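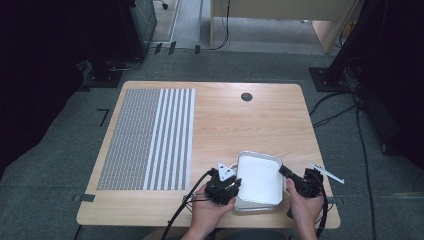
1 min read

Bimanual planners should stop treating two grippers on one tray as two problems. Once both sides hold the rim, the arms form a closed chain, and small timing errors between command streams become internal force on the part.

At Stesora, Yiran Xiao replayed 217 two-handed trajectories through our stack. Interpolating each side on its own clock gave a worst-case skew of 188 ms. Most teams would tune gains at that point. I would fix the timestamps first. 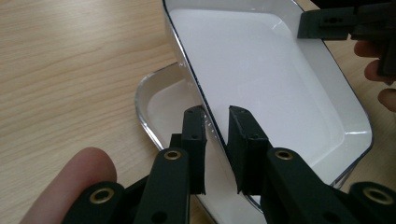
Finger pads at the near rim of the white tray, glass tray partly underneath.

Perception has a similar gap. A clear dish under an opaque one gives poor depth, and a planner that fills the hole with table height will close too low. Mark those pixels unknown and let the grasp planner pay for them. Our patch for this took Sinan Demirtaş 4 days, tests included.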